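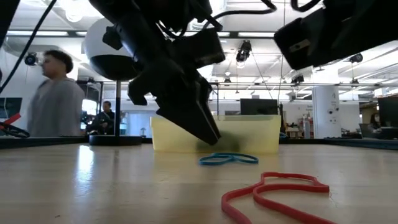

Rubber bands - keep, sort or chuck?

Luvcombe Home Forum > Storage and Sorting
Started 12 October 2021

kauppinen_st
I've been clearing out the third drawer in the kitchen and I'm up to the rubber bands. There's a red one and a blue one out on the table with the yellow tub, and plenty more still in the drawer. They come off broccolini, asparagus, the mail and who knows what else. I'd like to put the lot in one low plastic tub and be done with it. My partner thinks they should be sorted by size or at least by colour. Does anyone bother with this, and how long do you keep them before they go brittle?

drawerful
One tub, no sorting. You want a band, you grab a handful and pull out one that fits. Sorting by colour is pointless unless the colours mean something in your house.

Ivis34
They do mean something in ours. Red goes on anything opened in the freezer, blue goes on anything that needs using this week. The kids picked it up straight away. I keep the two colours in separate halves of a takeaway container with a bit of cardboard down the middle.

drawerful
Fair enough, but what do you do with the brown ones from the mail?

Ivis34
Shed. They hold the tomato stakes together.

pegbasket
I'd go the other way and keep fewer. I had a ball of them as big as an orange and when I tried to pull it apart the middle had gone sticky and stuck to itself. Now I keep what fits in a jam jar. When the jar is full, new ones go in the bin.

kauppinen_st
How old was the ball, do you think?

pegbasket
At least eight years. It moved house with us twice.

Drarnano
Heat and light are what kill them. A clear tub on a windowsill is the worst place you could choose. A see-through tub in a closed drawer is fine. I do an annual check in May when I do the batteries - stretch each one a little, and if you can see fine cracks along the edge it goes out. Takes a few minutes.

drawerful
You stretch every single one?

Drarnano
Yes. I don't have that many.

tealtowel
Wide low tub over a jar for me. With a jar you end up tipping the whole thing out on the bench to get one from the bottom, then they're everywhere. With something shallow you can see what's there and just pick. A bit of rim on it helps as well, gives you something to hold when you pull it out of the drawer.

pegbasket
The jar has a lid though. My drawer gets yanked open by teenagers and a low tub would be empty by Friday.

tealtowel
Then get a tub with a lid.

off_cut_571
Watch the table if you're sorting on wood. I left a pile of bands on our pine table over a summer and they left marks I had to sand out. Not a problem for an afternoon, but don't leave them sitting there. Same goes for varnish, it can go soft where the rubber touches it.

kauppinen_st
Good to know. Ours is a light wood top with a shiny finish and it's scratched enough already. I'll get them off there tonight.

Ivis34
Has anyone found a use for the really thick short ones, the kind that come on bunches of spring onions? Too small for a bag, too strong for anything delicate.

tealtowel
Round a stiff jar lid for grip. I keep two on the drawer handle for that.

drawerful
Also good on the ends of a coat hanger so tops don't slide off.

Drarnano
I'd disagree on the coat hanger. I did that and got a faint mark on the shoulder of a white shirt. Fabric strips are better.

drawerful
Never had a mark in years of doing it, but I don't own a white shirt.

kauppinen_st
Update for anyone following. We've settled on one tub, red and blue kept for the freezer as Ivis34 does it, everything else loose in the same tub. Anything that looked cracked has gone. My partner still wants a divider so there may be some cardboard involved.

off_cut_571
Cereal box is the right thickness. Cut it a touch long so it wedges in.

pegbasket
Still say jar.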